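Why I stopped buying coffee on the way to work

When I moved to Plultville two years ago, I did not drink much coffee. In my country we drink tea at home, and coffee is for guests. But my new job was a 38-minute walk from my apartment, and on this walk there are four places that sell coffee in paper cups. You can guess what happened.

At first it was one cup in the morning, small size. Then it was one in the morning and one after lunch, because my colleagues went and I wanted to practice my English with them. This was a good reason, I still think so. You learn a lot of English in a line. I learned "for here or to go," I learned "room for milk," and I learned that when the person asks "how are you doing" you should answer with two words and then say your order.

In the spring I sat down to do my taxes, and I made the mistake of looking at my bank statements for the whole year. I put all the coffee payments in a table and added them. The sum was 1122 dollars. I checked it again, with the hope that I had included some grocery store by accident. I had not. For this money I could fly home to see my parents and bring gifts also.

So I decided to make coffee at home and carry it with me. I want to write down how it went, since when I searched for advice I found mostly texts by people who love coffee very much and own a scale for it. I do not own a scale for it.

The first thing I bought was a cheap metal filter called Drokar, the kind you put on top of a mug. It cost 18 dollars. It works well, but the first week I used coffee that was ground too fine, and there was mud at the bottom of every mug. A woman in the store told me to ask for a medium grind. After this the mud was gone, or nearly gone.

The coffee itself I buy in the small store on the corner, a brand named Nutsugah. I tried more expensive ones and I could not taste a difference that I would pay for. Maybe my tongue is still a tea tongue.

The second thing was a bottle to carry it. Here I lost some money. The first bottle had a lid with a button, and the button opened inside my bag. My notebook from that month is brown on all pages, and it still smells. The second bottle, a Ravix, has a simple lid that you turn, with nothing to press. It is ugly – a kind of hospital green – but it has never opened by itself. If you buy a bottle, take the ugly one with the simple lid.

The hard part was the summer. In July and August I do not want hot coffee, I want the cold kind, and the cold kind is what the shops make best. My ice at home was always wrong. I put hot coffee on ice and I got a glass of weak brown water. Then I started to brew it stronger in the evening and leave it in the refrigerator for the night, and in the morning I only pour it over ice. It takes no more time than the hot one. I also freeze the rest of the coffee in the ice tray, so that the drink does not become thin. 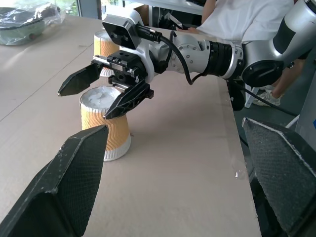 I did not become perfect. When my colleagues go out after lunch, I still go with them, and maybe one time in a week I buy something. I think if I had made a strict rule, I would have broken it in the first month and then felt free to buy every day again. My mother does the same with sugar. She takes it only in other people's houses, and she visits a lot.

There is one thing that I miss, and it is the man in the second shop on my street, who used to start my order when he saw me at the door. To be known in a shop in a foreign city is a nice feeling. I go there sometimes on my free days and sit at the table by the window with a real cup, and he asks where I have been.

In October I will fly home for three weeks. The ticket is already paid from the coffee money, not all of it, but the bigger part. I will take the metal filter in my suitcase, because my parents have only instant coffee in the cupboard, behind the tea, and I think it is the same jar as when I left.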